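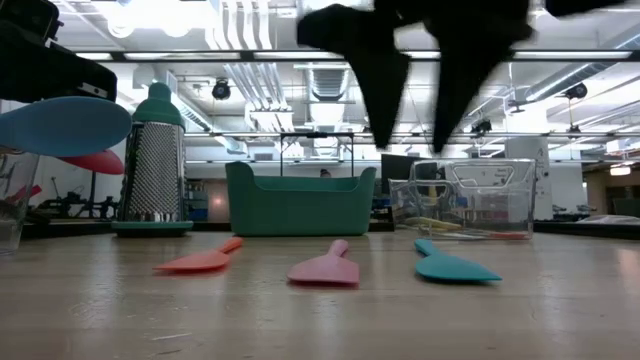 Posted in Bench notes, November. By Natnael Gashaw

Equipment budget, second pass. Millthorpe want the list before lunch so this is rough.

Asked Rewi for a price on spare finger pads and cable sets. No lead time given, chase. Stetar quote for the second bench came back but leaves out mounting brackets and delivery, so can't be compared with anything yet. Have asked for it agian with both in.

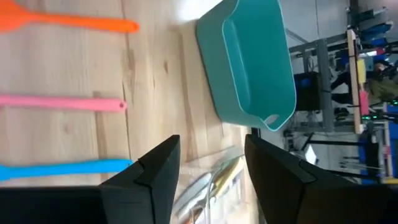 Fingers first, they wear and we have no float. Want 5 spare sets on the shelf, not 2. Props are cheap so I keep forgetting them: orange, pink and blue handles all lying parallel on the wood with the teal basin beyond, fine for now, but put a line in for duplicates in case a shape gets discontinued. Kitchen stuff comes out of consumables, NOT capital. Check with Zoment whether they still do an account discount.
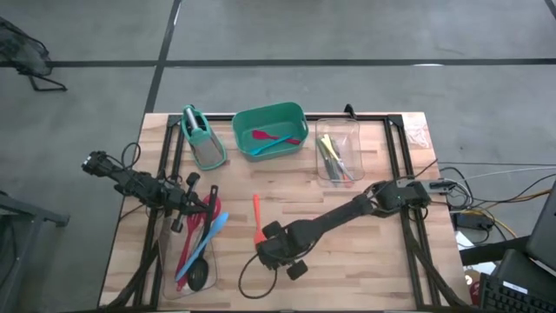 Do we buy the second bench this year or wait?
Wait. Spares and a service visit come first, and the bench goes in as an option with about 2 months' notice to the supplier.

To do
- Stetar, revised quote
- Rewi lead time
- split cables out from the spares line, diffrent code
- ask whether service visit covers calibration

Search notes... Go

Recent entries
Budget, first pass
Cable routing, what to reorder
Zoment order queries
Storage for spares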